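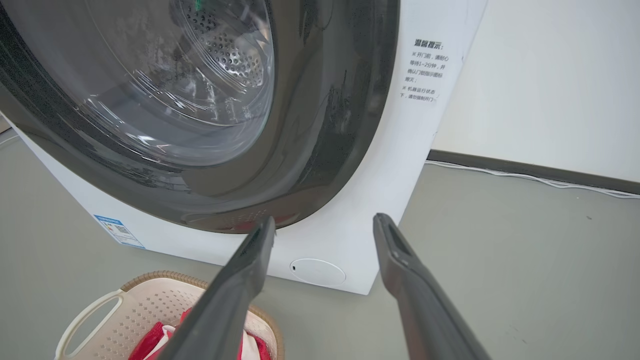 Fenell Burial and Death Notice Index

README for the index files

The Fenell index is a name list taken from printed death notices, burial registers and funeral home cards. It is meant for family history work. It holds 2536 entries in one table, one entry per notice. A person with two notices has two entries, and we have not merged them.

Files

index.csv: the full table, UTF-8, comma separated
sources.csv: one line per source, with a short code
changes.txt: corrections made after the first release

Columns

entry_id, surname, given_name, maiden_name, age, death_date, burial_place, source_code, page, note

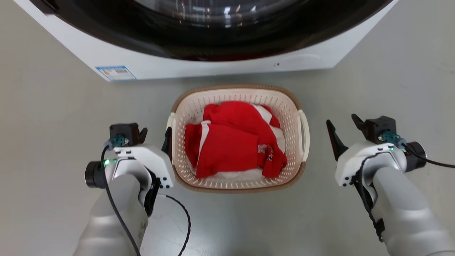

Dates are year, month, day. If the notice gives only a month, the day is left blank. Ages are copied as printed, so an infant may have "3 wks" in the age column. Blank means the source said nothing. A question mark means we could not read it.

Sources

TIS: Tisa parish burial register, 892 entries
WOT: Wotitz Funeral Home cards, typed and handwritten
AVC: Avcı family scrapbook of newspaper clippings

The Wotitz cards often list the day of the service and leave out the day of death. In that case death_date is blank and the service date is in the note column. Please check before you copy it into a tree.

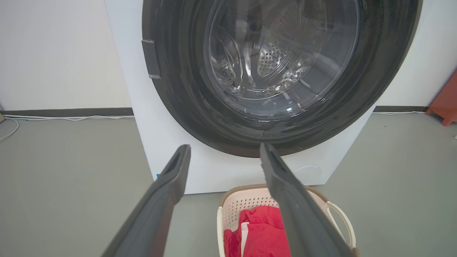 Myrtle Delacroix

Known problems

Spelling of surnames follows the source, even where it is clearly wrong. Search for variants. Turkish letters are kept as written in the Avcı clippings, but the parish clerk dropped them, so try both "Avcı" and "Avci". 40 entries from the Tisa register have no page number. Another 12 have a page number that does not match the film.

Corrections

Send the entry_id, the correct reading and where you found it. Oğuzhan Kocabaş checks corrections to the clippings and I do the rest. The next update is planned for April.

Last changed: Thursday, March 10, 2022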